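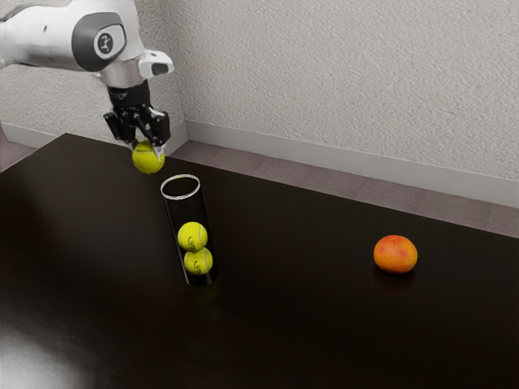 Figure 10.1 A robotic arm above a dark tabletop. Computer rendering.

Chapter 10
Holding Stock

271 shares
21 comments

10.1 Why firms hold stock

Stock is the name given to goods which a business owns but has not yet sold or used. It includes raw materials waiting to enter production, partly finished work, and finished goods ready for the customer. A bakery's flour is stock. So is a bookshop's window display, and so are the spare fan belts on the shelf of a garage.

The previous chapter dealt with how firms buy. We now consider what happens between the arrival of goods and their departure, a period which may last an hour in the case of fresh fish and several years in the case of seasoned timber. During that period the goods earn nothing. They occupy space, they must be insured, and money which has been spent on them cannot be spent on anything else.

Firms nevertheless hold stock, often in large amounts. Suppliers deliver late. Customers do not space their orders evenly through the year. Many goods are cheaper by the pallet than by the box, and a manager who has once turned away a regular customer for want of a common item will usually keep more of it afterwards. The purpose of this chapter is to show how these pressures may be set against one another and a sensible level of stock chosen.

10.2 The case of Gallagher

Gallagher is a supplier of plumbing fittings in the market town of Irkley. When Dwight Lavoie took over as manager, the firm listed 429 separate items in its catalogue and ordered all of them in the same way: a member of staff walked the shelves at the end of each month and wrote down whatever looked low. The method had served while the firm was small. By the time of the change of manager, the storeroom was full and customers were still being told that ordinary items were out of stock.

Lavoie asked his assistant, Tobias Boateng, to go through a year of sales records. Boateng found that 271 of the items had been sold at least once in every month, while 21 had not been sold at all. Several of the unsold items had been ordered for a single building contract at Diltberg which was later cancelled, and had remained on the books at their full purchase price.

The firm made two changes. Items sold every month were given a fixed reorder level, and a new order was placed as soon as the quantity on the shelf fell to that level. Items sold less often were bought only when a customer asked for them. The unsold items were offered at a reduced price, and those which remained in November were written off.

The second change was not popular at the trade counter. Booker Okafor, a heating engineer who held an account with the firm, wrote to complain that a valve he had formerly been able to collect the same morning now took 10 days to arrive. His letter is reprinted at the end of the chapter, and students should read it before attempting the exercises. It raises the question of how much a firm ought to spend on serving a customer who buys seldom but buys elsewhere if disappointed.

10.3 Terms used in this chapter

Lead time is the period between placing an order and receiving the goods.

Buffer stock is the quantity kept in reserve against late delivery or unexpected demand.

The reorder level is the quantity at which a fresh order is placed. It must be high enough to cover expected sales during the lead time, together with the buffer stock.

Holding cost is the full cost of keeping an item for a stated period. It includes rent, insurance, damage and the interest forgone on the money tied up.

Section 10.4 begins with the reorder level, as the remaining calculations depend upon it.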